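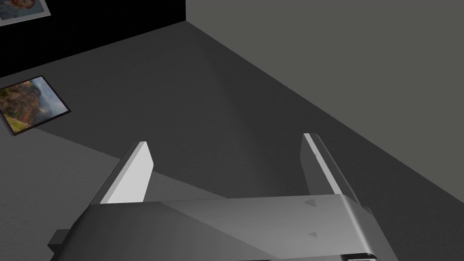
Maiara Miranda wants to know if the Kadeck will leave fluff all over her dark jumper sleeves, and whether she can put a hot mug on it.

Good questions, and I get both of them a lot! A bit of fluff in the first fortnight, yes. It's wool, it sheds a little while it settles in, and a going-over with a clothes brush deals with it. Mugs are fine. I've had tea on mine every morning for years. I wouldn't put a pan on it straight off the hob, but then I don't know why you'd be doing that at your desk.

Kadeck wool felt desk mat
by Wutodura

I started making these after I moved to a room with a hard, shiny desktop and found my forearms were freezing from October until Easter. I tried a leather mat (cold), a cork one (crumbly, and it marked my favourite shirt) and an old placemat from my mum's kitchen drawer, which was the best of the lot but only big enough for one elbow. So I rang Zelenák, the mill I'd been buying slipper felt from, and asked for something thicker and wider. The first piece they sent was a horrible mustard. I still use it.

What you get is one piece of pressed wool felt, four millimetres thick, with cut edges and rounded corners. No stitching, no rubber backing, no logo. It grips well enough on a painted or varnished top. On glass it does slide about if you lean hard, so I can pop in two strips of natural latex if you ask in the order notes – no extra charge.

Sizes and colours

Small takes a keyboard and a notebook. Large takes a keyboard, mouse, notebook and both elbows, and is the one most people end up with. If you're stuck between them, cut up some newspaper and live with it for a day or so.

Colours are oatmeal, slate, moss and brick. Pale desks are where people dither most, I've noticed. Oatmeal nearly vanishes against white and looks very calm, while brick is cheerful and hides biscuit crumbs. Slate shows every crumb going, sorry. 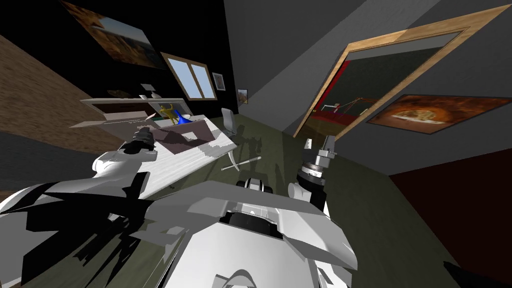

Long white desk, door open

If your desk is a long one, you might like two mats side by side. They butt up neatly as long as they come from the same batch, so please order them together and I'll cut them from one roll. Dye lots do shift a bit, moss especially.

Looking after it

Shake it out of the window. Blot spills straight away with a dry cloth and don't scrub, or you'll raise a bobbly patch. For ink I use the Flekitz stain bar, which I also stock, with cold water and a lot of patience. Please keep it out of the washing machine! I put one through at 20 degrees to see what would happen and now have a very dense thing the cat sleeps on.

Can you use a mouse on it? Yes, optical ones track well on all four colours. Fountain pen people usually want a few sheets of paper underneath, as the felt has some give.

Orders and returns

I cut to order, so allow a few days before it goes in the post. I've cut 4000 of these now and still enjoy the smell of a new roll. Mats come rolled in brown paper – lay yours flat overnight with a few books on the corners. Returns are fine if it's unused and you roll it back up. Latex strips can't be taken off again once they're on, so mats with those are yours to keep.

Moss in large is out of stock until March.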